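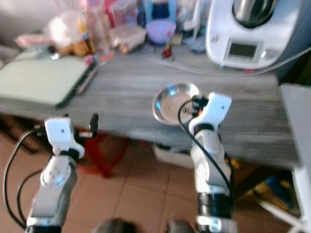

Where the Riridari project stands

Hi Ruxandra,

You asked for something short and readable this time, so I'm skipping the spreadsheet voice and just telling you how it's going. Mostly well! We are behind on one thing and I'll get to it.

Quick refresher for anyone at Lakent who is new to us: Riridari is our half-hour animated special for Lunar New Year, hand-drawn, about a kitchen god who misses his ride to heaven and has to hitchhike. I grew up with a stack of worn-out holiday tapes that my parents put on every single winter, and not one of them had a grandmother who sounded like mine. That's the whole reason I pitched it to you.

The script

Locked in April. Nhàn Chu did the last pass and cut the goose subplot, which I fought for and lost (she was right, the middle moves much faster now). The Vietnamese and English versions were written side by side, so the jokes don't feel like leftovers in either one. The carp still gets the best lines.

Drawing

We have 2,634 finished drawings in color. The opening, the market sequence and the river are done from start to finish, and I've watched the river more times than I should admit. Thảo Châu painted all the backgrounds for it herself and they look like wet paper lanterns. The storm is still rough pencil. It's the hardest part of the show, with rain in every shot, and Thảo wants to redo the clouds before anybody inks them. I said yes.

Music

Toàn Phùng has turned in 4 songs. Three are going in as they are. The fourth, the closing lullaby, is lovely but runs too long for the credits, so he's trimming a verse. We recorded the guide vocals at Irnlow, the little studio over the print shop, and they gave us the evening rate even though we started at lunch. Please thank them if you ever run into them.

Voices

This is where we're late. Khoa Kiều is cast as the kitchen god and he's a joy - he does the sneeze differently every take and I want to keep all of them. But the grandmother is still open. We've heard a lot of good actors, and I keep waiting for one who sounds tired and bossy in the same breath. Two people are coming back to read again. Until we choose, Trình, who handles our sound edit, can't time the kitchen scenes, and that pushes the rough cut back by 2 weeks. The delivery date to you doesn't change.

Money

We've spent 70 percent of the grant. That's a little ahead of the plan on paper, but most of it is ink and paint, which we paid for up front. Music came in under. I moved what was left over into the storm and I'd like your okay on that in writing, whenever you have a minute.

Coming up

Grandmother cast, storm inked, lullaby trimmed, then a rough cut you can sit down and watch. I'd also love to do a small screening for families before we mix, with the kids on the floor up front, so we can hear where they laugh and where they start asking for snacks. If Lakent has a room we could borrow, let me know. We'll bring our own projector.

Talk soon, and call me if any of this raises questions.

June 4, 2021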